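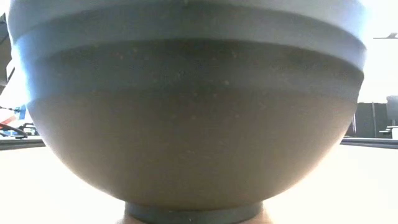
Studio helper wanted at Bondia Pottery

We are a small pottery with a busy shop out front, and we would dearly love to find someone friendly and steady to join us for 30 hours a week. Our bowls are what most people come in for, the big round ones with the blue bands at the rim and the speckled brown body below, and there is always another kiln load waiting to be looked over, priced and wrapped.

You would spend your mornings in the workroom with Kerubo Mosoti, wiping foot rings clean before glazing, mixing the blues, and sweeping up (there is a lot of sweeping, I'm afraid). After lunch you would help Idrisa Mohamedi in the shop and with the mail orders. December is our wildest month and we do ask that you be around for it.

You don't need to have thrown a pot in your life. We'd much sooner have careful hands and good humor, and we will gladly teach you the rest - you can use the wheels after hours too, and clay is on us. You should be able to lift 50 pounds and not mind a bit of dust on your shoes.

To apply, drop a letter at the shop, 1231 Wendt Street, or leave it with Kerubo at the counter. Tell us a little about yourself and when you could start. Letters by 22 January 2019, please.

Awuor Temba
Bondia Pottery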